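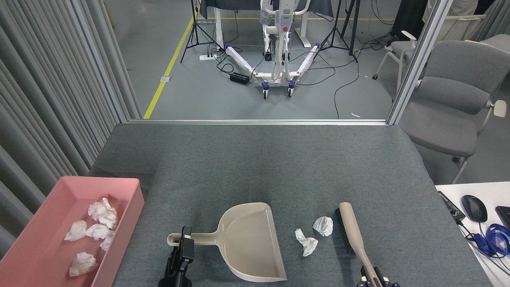
A dustpan, a long-handled brush and a tray of crumpled tissues.

Cleaning your seat and row: guidance for season ticket holders

Skustinstead Stadium is cleaned in full before every home fixture. Between the cleaning crew leaving and the turnstiles opening, however, seats in the open rows collect dust, leaves and rainwater, and many supporters prefer to give their own place a wipe before sitting down. The following advice has been prepared by the Ground Services Department for holders of seats in the East and North Stands. It also applies to hired boxes and to the family enclosure.

Before you travel

Bring a small dry cloth and, if the forecast is poor, a second one for your coat and bag. A folded carrier bag is useful for taking damp cloths home. Cleaning sprays in pressurised cans are not permitted through the turnstiles. Pump bottles of up to 200 ml are accepted, provided that they are clear and that the steward can see what they hold.

Tip-up seats

Lower the seat fully before wiping it. Water gathers in the fold at the back and will run forward on to the wearer's clothing if the seat is lowered in a hurry. Wipe from the back towards the front edge, then dry the hinge on each side. Please do not oil a hinge that squeaks. Report it to the nearest steward with the row and seat number, and it will be placed on the repair list for the following week.

Bird droppings should be softened with a wet cloth for 2 minutes before they are removed. Scraping with a key or a coin scratches the surface, and a scratched seat holds dirt for the rest of the season.

Chewing gum is best left to our own staff, who use a freezing treatment. Rows 1 to 38 of the East Stand are treated every June, when the ground is closed to the public.

Steps and gangways

Sweep dry matter first and wash afterwards. Wet crisps and paper stick to concrete and take far longer to lift. Those helping to tidy a box or the family enclosure should begin at the top step and work down, keeping the dustpan on the step below. Brushes are kept in the cupboard beside Gate C and should be returned there with the bristles facing upwards. A brush stored on its bristles will bend within a few weeks and will no longer reach into corners.

Spilt drinks should be covered with paper towel and reported at once. Hot drinks with milk leave a film that becomes slippery in cold weather.

Scarves, flags and cushions

Seat cushions sold at the Saithong kiosk have a removable cover. Wash the cover at a low temperature, inside out, and dry it flat. The foam should be sponged only. Woollen scarves keep their colour best when washed by hand in cool water and rolled in a towel before drying. Large flags must be completely dry before they are folded, and holders of flag permits are reminded that a fire safety label must remain attached after washing.

Box hirers

Each of the boxes is supplied with a cleaning kit, which is checked after every match. Missing items are charged to the hirer. Requests for an additional kit should be made to Leena Partanen in the Hospitality Office, extension 138, before noon on the day preceding the fixture.

Issued by Meinrad Brunner, Head of Ground Services
Last reviewed 13 November 2025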